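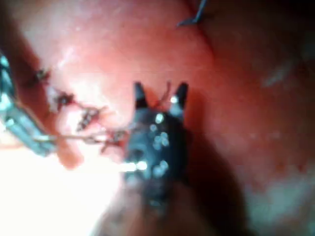
A customer wrote to us last July that the action on his bolt rifle had gone stiff after a season in storage, and that two solvents had done nothing for it. Old oil had turned to varnish in the bolt raceways, he said, and was there a product that would lift it without touching the blued finish?

Plalico was set up to answer that kind of letter. We make cleaners, oils and greases for firearm actions, triggers and magazines. Bore solvents are a separate trade and we leave them to others.

The company began as the gun care bench of Van Wyk, a machine shop that blended its own cutting fluids. The first product was a light oil for sliding parts, sold in 2 oz. bottles over the counter. That bottle is still in the list under its first stock number, 415. Blending and filling moved to a separate building when the shop closed its retail side.

All liquids are mixed in small lots. Each lot is checked for viscosity, flash point and residue after drying, and a sample is kept on the shelf until the lot has sold through. Steel test strips are coated, hung in a salt fog cabinet and graded against an untreated strip. The current rust preventive, Tremico, was released after 658 hours in the cabinet. It is a thin film product — wipe the bore dry before firing.

Flosport is our grease line. It comes in two weights: the light for trigger parts and pistol rails, the heavy for hinge pins and locking lugs. Neither should be used inside a firing pin channel in cold weather.

We sell direct and through roughly 2579 dealers and club shops. Dealer prices are sent on request. Aerosols ship by ground only. Data sheets are packed with every case and can be mailed separately at no charge.

Related items
Tremico Rust Preventive, 4 oz.
Flosport Light Grease, syringe
Flosport Heavy Grease, tub
Action Oil No. 415, 2 oz.
Nylon Raceway Brush
Dealer Application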